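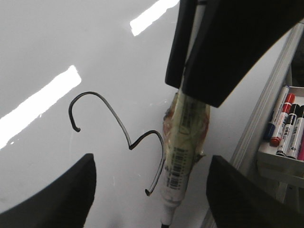
Filed under: Workshop Notes / Teardown & Parts

October 25, 2026

Second week on the Nimalholm regional turboprop. Fuel is out, batteries are out, both props are off and on their stands. Today was the left engine and the start of the cockpit list.

Left engine first. Cowlings came away without trouble except the lower aft one, where two of the quarter-turn fasteners had been painted over at some point and would not budge. Drilled both. The panel itself is fine and goes in the saleable pile, with the missing fasteners written on the tag. Please write that kind of thing on the tag and not only in the book. The August airframe had a panel come back from the buyer over exactly this.

Borescope before removal, as the contract asks. Compressor looks clean. One blade in the first turbine stage has a small nick on the leading edge, which I measured three times and got inside limits every time, though not by much. Photos are saved under the engine serial number in the shared folder. The right engine was scoped last week and had nothing worth writing down.

The logbook says 3,289 cycles since overhaul on the left and 3,625 on the right. I had assumed they went on as a pair. The right one was evidently on another aircraft first, and the paper for that stretch is thin: one release certificate and a photocopy of a work order where the bottom third is too faint to read. Lamrani are handling the records and I have asked them to go back to the previous operator for a clean copy. Without it the right engine is worth much less, and the life-limited disks inside it could end up as scrap metal however good they look.

Disconnects took most of the morning. Order I used, for whoever does the right side:

- drain oil, cap the lines
- electrical connectors, bagged and tagged one at a time
- bleed air duct
- fuel supply and return
- control linkages
- sling on, take the weight, then the mounts

The bleed duct clamp faces the wrong way for any wrench we own. I got it with a quarter-inch drive, a wobble extension and a lot of patience. There is a better way in through the access panel on the inboard side of the nacelle, which I found after I was done. Start there on the right engine.

The mount bolts were torqued hard but came out clean, no corrosion. The hoist read steady through the lift. We had the engine on its stand before lunch, inlet and exhaust covered, desiccant in, humidity card reading blue. Check the card each morning and write it on the sheet taped to the stand.

Mount bolts are not for resale. They go in the red bin and get cut. There were four good-looking ones on the bench this afternoon with no tag on them, and I don't know which aircraft they came from, so those were cut too.

Cockpit in the afternoon. The priority list from Estovness has 25 line items, mostly avionics. Got through the easy ones: both nav receivers, the weather radar indicator, the audio panels and the standby attitude indicator. All had legible data plates. Connectors capped, units in antistatic bags, boxes with foam on every side.

Part numbers against the list: one mismatch. The left nav receiver is a later mod status than the one they asked for. It may be a direct substitute or it may need a different rack. Sent them the plate details and put the unit on the hold shelf. It should not ship with the rest until they answer.

The flight data recorder and voice recorder stay where they are for now. The seller wants written confirmation before we touch either one, and that has not come through.

Overhead panel is next. The screws along the aft edge have been replaced over the years with whatever was at hand, at least three head types, and one is rounded out completely. I put penetrating oil on it and left it overnight. If it won't turn tomorrow, use the extractor set in the second drawer - the smallest one has a chipped tip, so skip to the next size up.

Landing gear. Not due until the week after next, but I had a look while the jacks were being checked. The left main leg has a small weep at the lower seal. The wheel wells are dirty but dry. Gear has the best paperwork of anything on this aircraft, full back-to-birth trace with no gaps, and it is probably the most valuable item after the engines. I would like to move it up the schedule, which means the wings have to be supported differently from the plan. Drew a sketch on the back of the jacking sheet. Needs checking against the manual before anyone acts on it.

Wash bay. Gristero changed the degreaser they supply us and the new one leaves a white film on anodized parts if it sits. Rinse straight away. Two hydraulic manifolds have the film now. I tried warm water and a soft brush on one and it mostly cleared, though the corners are still cloudy. The other is in the bay for a second go. I have asked for the old product back, or at least a data sheet that says how long the new one can stay on.

Scrap side. The interior trim skip is full. Seat foam and cover material have to be kept apart from the sidewall panels or the load gets refused, and there were sidewall clips all through the foam pile today. Sorting that took an hour nobody had planned for. The galley inserts are stainless and go with the metals, once the heating elements are out.

The tail cone is off and lying on its cradle outside. It needs a better strap before any wind comes.

Tooling:

- The long torque wrench is due for calibration. Took it out of the rack so it does not get used by mistake.
- One ten-millimeter deep socket missing from the nacelle kit. Searched the nacelle, the stand and the floor beneath. Not found at end of shift. The engine is going nowhere until it is, and the stand is tagged to say so.
- Tag printer is low on ribbon. Last spare is fitted.

For tomorrow: look for the socket again, starting with the inside of the lower cowling, which I only checked by flashlight. Then the rounded screw and the overhead panel. Scope covers on the right engine can come off if the weather holds and the hangar doors can be open, otherwise leave them on and carry on with the cockpit list. Call Lamrani about the work order.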